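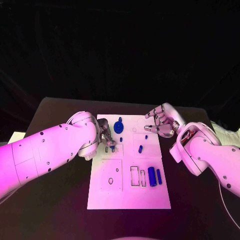 Praktikum Automatisierung, Handout 5
Einrichten und Pflegen der Zweiarmzelle (Steckbrett-Aufgabe)
Bearbeitet von Ferenc Szabó, Stand 26. Dezember 2023

Dieses Handout ersetzt die alte Fassung vom Sommer. Ich bitte Sie, es vor dem Termin im Januar vollständig zu lesen. Wer ohne Vorbereitung kommt, darf zuschauen, aber nicht an der Zelle arbeiten.

5.1 Begriffe

Wir nennen die Zelle im Kurs einfach "Clollden", so steht sie auch im Raumplan. Links und rechts bedeuten immer: aus Sicht des Roboters. Das ist leider ein häufiger Fehler im Protokoll. Wenn Sie dem Roboter gegenüber stehen, ist seine linke Hand auf Ihrer rechten Seite.

Das Brett ist die weiße, rechteckige Platte mit den schwarzen Umrissen. Die Teile sind blau: Zapfen, Zylinder und das zahnradartige Teil mit Nabe. Ein Umriss ist eine Zielposition. Manche Umrisse enthalten noch kleinere Umrisse, zum Beispiel zwei schmale Schlitze nebeneinander oder ein ovales Loch. Bitte verwechseln Sie den großen Kreis und den kleineren Kreis nicht, die Software Noltix führt sie unter verschiedenen Nummern.

5.2 Vor dem Einschalten

Prüfen Sie zuerst die Kabel. Am Handgelenk ist das Gehäuse stellenweise offen, und man kann dort rote Leitungen sehen. Diese Leitungen dürfen keine Knickstelle haben und nicht am Rahmen scheuern. Bewegen Sie das Gelenk nur stromlos von Hand, langsam und einmal in jede Richtung. Wenn Sie einen Widerstand spüren, hören Sie auf und rufen mich.

Danach kommen die Abdeckungen. Die weißen Platten am Arm sind mit vielen kleinen Schrauben befestigt. Kontrollieren Sie mit dem Finger, ob eine Schraube vorsteht. Lockere Schrauben ziehen Sie handfest an, den Drehmomentschlüssel benutzt nur die Betreuung. Eine fehlende Schraube wird im Wartungsheft eingetragen, auch wenn Sie sie gleich ersetzen.

Die Finger werden mit einem trockenen Tuch abgewischt. Kein Alkohol an den Gelenken.

5.3 Brett ausrichten

Das Brett liegt mit der langen Seite vom Roboter weg. Zwischen Brett und Tisch darf nichts liegen, auch kein Papier. Schieben Sie das Brett an den Anschlag der Schablone und nehmen Sie die Schablone danach wieder weg. Die Abweichung darf höchstens 5 mm betragen, sonst findet die linke Hand die Umrisse nicht mehr sicher.

Stellen Sie die Teile nach dem Startplan auf. Stehende Teile müssen wirklich senkrecht stehen. Ein Zapfen, der im Startplan liegend gezeichnet ist, wird auch liegend und schräg hingelegt, denn das Umgreifen gehört zu der Aufgabe.

5.4 Licht

In der Übung arbeiten wir mit gefärbtem Licht, meistens Magenta. Die weißen Flächen werden dabei rosa, und für die Kamera verschiebt sich der Weißpunkt. Aus diesem Grund muss man bei jedem Wechsel der Farbe den Abgleich in Noltix neu machen (Menü "Qin", dann "Abgleich", dann 22 Sekunden warten). Der schwarze Vorhang bleibt geschlossen. Auf dem dunklen Tisch gibt es trotzdem Spiegelungen. Wenn der Abgleich zweimal nicht gelingt, drehen Sie die Lampe etwas zur Seite und wiederholen den Schritt.

5.5 Anfahren

a) Not-Halt entriegeln, Steuerung einschalten, auf die Meldung "Bereit" warten.
b) Geschwindigkeit auf 40 Prozent stellen. Höher wird im Praktikum nicht gefahren.
c) Beide Hände über das Brett fahren, die linke über den oberen linken Bereich, die rechte über die obere rechte Ecke.
d) Den Abstand der Fingerspitzen zueinander kontrollieren. Die rechte Hand wartet leer, bis die linke ihr Teil abgelegt hat.
e) Erst jetzt das Programm "Kadeo" starten.

Eine Person steht immer am Not-Halt und macht in dieser Zeit nichts anderes, auch nicht Protokoll schreiben.

5.6 Störungen, die oft vorkommen

Teil rutscht aus den Fingern: Programm anhalten, Fingerspitzen reinigen, Greifkraft nicht selbst verändern.
Hand fährt neben den Umriss: Lage des Bretts prüfen, dann den Abgleich.
Arm bleibt mit Meldung "Gelenk 4" stehen: Steuerung ausschalten, eine Minute warten, neu starten. Kommt die Meldung wieder, ist die Übung für diese Gruppe beendet und der Termin wird nachgeholt.

5.7 Wartung

Nach 200 Zyklen werden die Fingergelenke kontrolliert und die Nullage beider Arme neu gesetzt. Den Zählerstand finden Sie in Noltix unten rechts. Tragen Sie ihn am Anfang und am Ende Ihrer Übung ins Heft ein, mit Namenskürzel.

Aufgaben für das Protokoll

1. Zeichnen Sie den Startplan und markieren Sie, welches Teil mit welcher Hand gegriffen wird.
2. Warum darf die Greifkraft nicht erhöht werden, wenn die Fingerspitzen verschmutzt sind?
3. Vergleichen Sie den Abgleich bei weißem und bei magentafarbenem Licht. Welche Werte ändern sich?

Abgabe als PDF, eine Datei pro Gruppe, eine Woche nach der Übung.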